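How do I fold T-shirts so the print doesn't crack?
Asked by Rami Majali, 25 March 2026

I fold on a big white table and my gray shirts still come out of the drawer creased.

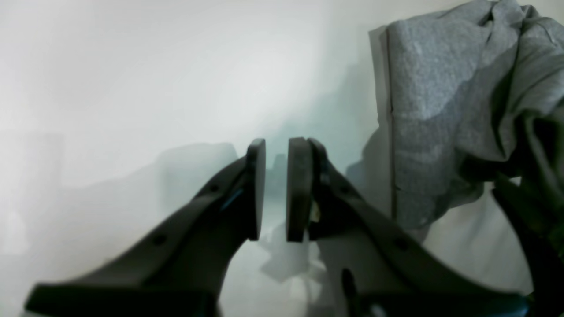 I have tried folding in thirds and rolling. Is there a better order of steps?

2 answers

Nadine Abu Hammour
Don't leave them bunched up with the lettering folded over on itself - that sets creases across the print.

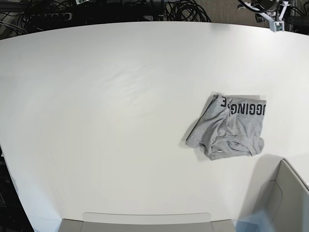

Shake each one out as soon as you can. Then lay it flat, sleeves out, and smooth from the collar down to the hem before the first fold.
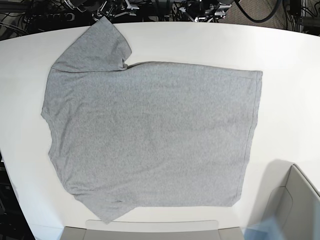

Ghassan Salameh
I just hang mine. Never had a problem.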